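Manipulación de procesadores de servidor con pinza paralela: informe final del proyecto de asignatura

Taller de Automatización, segundo semestre. Grupo Kusard.

Resumen

El presente informe recoge el diseño y la puesta a punto de una celda robotizada para la extracción y colocación de procesadores de servidor. El trabajo se ha limitado a la manipulación del componente desnudo, sin disipador, entre una placa de fijación y la placa base de un equipo de torre. Se describen la geometría de los dedos, la estrategia de aproximación y los problemas de calibración encontrados. La aplicación de pasta térmica y el cierre de la palanca de retención quedan fuera del alcance y se proponen como trabajo futuro.

1. Antecedentes y objetivo

La propuesta parte de la convocatoria interna Lombardi, que pedía automatizar una tarea de mantenimiento de equipos informáticos con el material disponible en el taller. Se estudiaron dos alternativas: la sustitución de módulos de memoria y la de procesadores. La primera se descartó por la fuerza de inserción, superior a la que el brazo admite en la postura necesaria para entrar en el chasis.

El procesador plantea el problema contrario. La fuerza es pequeña, pero la tolerancia angular también lo es, y un contacto lateral con los pines del zócalo puede inutilizar la placa. El objetivo quedó formulado así: tomar el procesador por los cantos, trasladarlo y dejarlo sobre el zócalo sin tocar con los dedos ningún elemento del entorno.

2. Descripción de la celda

La celda está cerrada por detrás con perfiles de aluminio dispuestos en horizontal. Sobre la parte baja de esa pared se fija una placa de plástico gris con cavidades y ranuras. El equipo de torre se coloca junto a la placa, con el panel trasero a la vista.

El brazo se controla desde un ordenador externo mediante el entorno Utell, que gestiona las trayectorias y el registro de datos. La cámara de muñeca entrega imagen durante todo el ciclo. Se utiliza para corregir la posición antes del contacto y para revisar después los intentos fallidos.

La postura con el procesador vertical se adoptó como referencia para comprobar el agarre. En ella el canto superior del componente queda libre y la inclinación se mide con facilidad respecto a los perfiles del fondo.
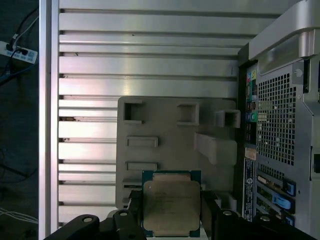
Figura 1. Procesador sujeto en vertical delante de la placa de fijación. A la derecha, parte trasera del equipo de torre.

3. Diseño de los dedos

Los dedos de serie eran demasiado anchos. Al descender sobre la placa base, el izquierdo invadía el espacio de los bancos de memoria antes de que el procesador llegara a la altura del zócalo. Se diseñó un juego nuevo, denominado Zallham en los planos del grupo, con tres criterios:

Contacto exclusivo en los cantos del componente, sin apoyo sobre los contactos inferiores.
Sección reducida en el tramo que entra en el chasis.
Montaje con tornillos accesibles desde fuera, para poder ajustar la separación sin desmontar la muñeca.

La primera versión flexionaba en el extremo. El procesador giraba ligeramente al cerrar la pinza y el error no era repetible, de modo que no podía compensarse por programa. En la segunda se aumentó el espesor en la raíz y se acortó el voladizo. La flexión residual resultó aceptable, aunque se mantiene una pequeña inclinación cuando el agarre no está centrado.

La fuerza de cierre se fijó mediante pruebas sucesivas, empezando por el valor mínimo del controlador. Con una consigna baja el procesador deslizaba durante la aceleración. Con una consigna alta el sustrato quedaba más cargado de lo que consideramos prudente. Se adoptó un valor intermedio y se redujo la velocidad en los tramos con pieza.

4. Secuencia de trabajo

La secuencia se divide en dos fases. En la fase de traslado el brazo se mueve entre posiciones enseñadas, con altura de seguridad fija. En la fase de colocación se abandona la trayectoria enseñada y se pasa a un descenso lento con corrección visual.

Para la corrección se buscan en la imagen los bordes del marco de retención del zócalo. El marco es metálico y produce reflejos, lo que obligó a bajar la exposición. Con ese ajuste las zonas oscuras de la placa pierden detalle, pero el contorno se detecta mejor. Los paneles claros del chasis siguen saturando la imagen en algunas posturas y se excluyen del cálculo con una máscara.

El descenso tiene que respetar tres obstáculos: los bancos de memoria, la tarjeta de expansión y la propia palanca del zócalo. La tarjeta resultó ser el más restrictivo. Retirarla habría simplificado la tarea, pero el enunciado exigía trabajar con el equipo montado.

Se añadió una parada intermedia sobre la placa base. En ese punto se comprueba la orientación del procesador y, si la inclinación supera el umbral, el programa regresa a la placa de fijación y repite el agarre. La parada alarga el ciclo — es el tramo más lento de toda la secuencia — y aun así se conservó en la versión entregada.

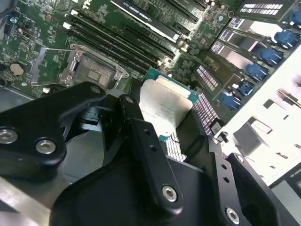
5. Registro de ensayos

Se registraron 232 ciclos completos, entendiendo por ciclo el recorrido desde la orden de agarre hasta la apertura de la pinza o la interrupción por el operador. Los ensayos previos al cambio de dedos no se incluyen, porque el modelo geométrico era distinto.

El tiempo de espera en la parada intermedia se fijó en 2000 ms. Con tiempos inferiores la vibración del brazo todavía afectaba a la medida. El desplazamiento total programado entre la posición de agarre y la vertical del zócalo es de 762 mm.

Las interrupciones se concentraron en dos causas. La primera fue la detección incorrecta del marco, casi siempre por reflejos al cambiar la luz del taller a media tarde. La segunda fue un agarre descentrado, asociado a la pérdida de referencia de la placa gris cuando alguien apoyaba material en ella. Se añadieron topes y se repitió la calibración al comienzo de cada sesión.

6. Limitaciones

El sistema no mide la fuerza de contacto en el extremo de los dedos. La detención en el descenso depende de la corriente de los motores, magnitud poco sensible para una pieza tan ligera. Por este motivo todos los ensayos se hicieron con un operador junto a la parada de emergencia.

El programa se ha validado con un único modelo de procesador y una única placa base. Un cambio de zócalo exige volver a definir la plantilla visual y las alturas de seguridad.

7. Trabajo futuro

Se propone instalar un sensor de fuerza en la muñeca y sustituir la iluminación del taller por una fuente difusa fija dentro de la celda. Queda pendiente la apertura y el cierre de la palanca, operación que requiere un dedo auxiliar o un cambio de herramienta.

Los planos de los dedos, el código y los registros se entregan en la carpeta del grupo. La versión de referencia es la de junio.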